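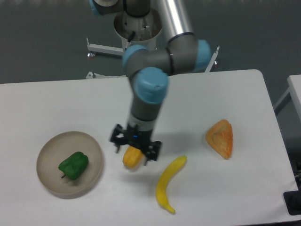

Hello everyone, and thank you for the kind welcome last month - I have been meaning to write up how we look after our arm ever since, and the question quoted further down finally pushed me to sit down with a cup of coffee and do it. Ours is a small gray arm with light blue caps on the joints and a black two-finger gripper, and it spends its days moving toy food around a white table. The corn is my favorite test piece by a long way. It's textured all over, it's longer than it is wide, and when the fingers have it clamped and hanging over the table like that you can see right away whether it's pointing straight down or leaning off to one side. The banana is good too, but it curves, so you end up arguing with yourself about what "straight" even means.

The question from the list was:

> We've just put together a tabletop cell with a two-finger
> gripper, and it worked beautifully for the first few weeks.
> Now it sets things down a little to the left of where it
> should, and it seems worse in the afternoon. I have redone
> the calibration twice. It helps for a day and then we are
> back where we started. The stand is on wheels, if that
> matters. Also, how often do people change the finger pads?
> The supplier just says "as needed," which doesn't help me
> much!

Oh, the wheels matter! Please look at those before you touch the calibration again. Our stand has casters as well, and the table is a separate piece of furniture, so nothing but good manners keeps the two of them in the same place. We went through a whole June of chasing a drift just like yours. I rewrote half of the pick routine, swapped a cable, and said some unkind things about the Grurier controller (which I take back, it has been very steady). All that time the stand was creeping a hair every time the arm swung out fast with its elbow wide.

What we do now is pretty plain. There are strips of tape on the floor by the stand and by each table leg, and whoever switches on in the morning looks at the tape first. If something has moved, push it back, lock the casters, and only then power up. After that we let the arm run an empty loop for 30 minutes before asking it to be exact about anything. I used to think warming up was superstition, but our joints do settle as the grease loosens, and a calibration done on a cold arm at 8 a.m. is going to disagree with the same arm at 2 p.m. That may be your afternoon trouble right there, or at least a piece of it.

Then comes the check itself. We pick up the corn and put it on the plate, 50 times in a row, with nobody leaning on the table (you would be surprised). I mark the plate's place on the tabletop with a soft pencil so it goes back to the same spot each time. If the misses all fall on the same side, I go looking for something that has shifted. If they scatter every which way, I look at the gripper. I know this isn't very scientific, and the folks at Stavberg who sold us the table would probably wince at the pencil, but it has saved me a lot of evenings.

Now for finger pads. We use the Jelach soft ones and change them at 3,000 grips, whether they look tired or not. I tried stretching one set a good deal further and the glossy pieces, the green pepper above all, began to turn in the fingers on the way over. Wipe the pads with a barely damp cloth at the end of the day and let them dry open. Please don't use alcohol on them, it made ours go hard and shiny. When you put new ones on, snug the screws, run a few grips, and then snug them again. I forget the second part about half the time and always regret it.

One more thing while I'm rambling. Have a look at how your cables drop from the base. Ours used to be tied up so neatly that they tugged whenever the arm reached to the far corner, and leaving more slack fixed a wobble I had blamed on the wrist. It's uglier, I admit, but the arm is happier.

I still don't have a good answer for the base bolts. The Schwerdtfeger booklet that came with our mount gives a torque figure but never says how often to go back and check it, so I do it every 60 days, mostly because that's when my calendar nags me. If anyone here has worked out something better I would love to hear it, and to the person who asked, do write back and tell us what the casters were up to!

Warm wishes from the workshop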